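At the Jedotero open day in September, a sign said "Meet the robot that does your chores!" I had doubts. The robot, Mudon, practices in a kitchen made by a computer.

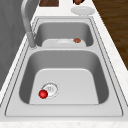 By the Tang Science Club reporter
Practice is cheap there. A dropped plate costs nothing - so 1573 tries sounds less amazing to me.

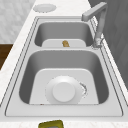
Robots have to learn which way up things go. A bowl can be upside down, like the white one in the sink, and a robot may not know how to grab it.

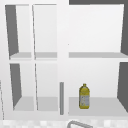 Can Mudon clean a real kitchen?
Only a real kitchen can tell us, and we weren't shown one.

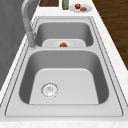 According to Imitside, kids should ask how often a robot fails. I asked. They said 3 times in 30.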